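The Village of Vetitz and the Matter of Its Water

Readers of this blog have asked on several occasions for an account of the water supply in Vetitz, where I have kept a residence for a number of years. The following remarks are offered in a private capacity and should be read together with the earlier post on the Jilov road.

Vetitz draws its water from two springs on the slope above the church. The upper spring is the older of the two and is recorded on parish maps as a plain circle with no name beside it. The lower spring was brought into use when the Kudora sawmill closed and its pond was drained. Residents refer to them simply as Upper and Lower, and it is customary to ask a new household which of the two it is connected to before any other question is put.

The difference is noticeable. Upper water is hard, leaves a white ring in the kettle, and makes good strong tea. Lower water is softer and is generally preferred for washing. In a dry summer the Lower spring slows first, and houses on that line are asked to refrain from watering gardens until evening. Compliance with this request is uneven.

## Storage

The present tank holds 3000 liters for the upper line. The lower line relies on a smaller tank of 1000 liters, which was considered adequate when the lane served fewer houses. It has since become the main subject of discussion at village meetings. I attended the October meeting, at which a proposal to join the two lines with a single pipe and valve was read aloud and then deferred. The principal objection came from households on the upper line, who do not wish to receive soft water and stated this at some length.

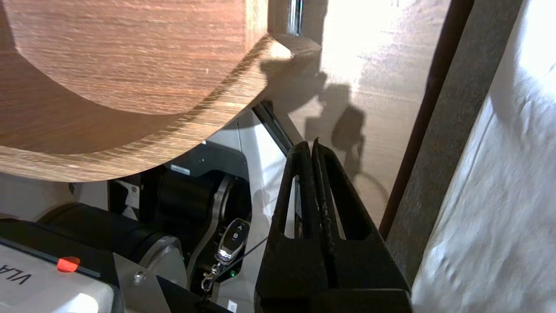
It is my view that the objection deserves more respect than it received. Taste in water is formed early and does not change easily. During a month spent in Lobo I drank from the town supply daily and never became used to it, although it was clean in every respect. The coffee was flat. Bread made from the same flour, by the same method, rose differently and had a paler crust. I cannot state with certainty that the water was responsible, but I have found no better explanation.

## The public trough

Mention should also be made of the stone trough at the foot of the lane. It is fed by the overflow from the upper tank and runs in all but the driest weeks. Travelers coming on foot from Jilov regularly fill their bottles there. The trough is cleaned each spring, and the moss on its north side is left in place by long-standing agreement. Should the two lines be joined, the overflow would be reduced, and the trough might stand dry for part of the year. This consequence was not addressed in the proposal. I have submitted a written note requesting that it be included when the matter is next considered.

## Practical information for visitors

Guests staying in the village are advised of the following:

- Tap water on both lines may be used for drinking.
- Kettles on the upper line should be descaled with vinegar at regular intervals.
- Water should be left to run briefly in any house that has been closed for the winter.
- Hoses may not be attached to the trough.

A number of correspondents have also inquired about the former mill pond at Kudora. The basin remains, overgrown with alder, and the sluice stones can still be found by anyone prepared to get their boots muddy. I intend to walk there again before the first frost and will report on the condition of the path, which was poor at the lower crossing on my last visit.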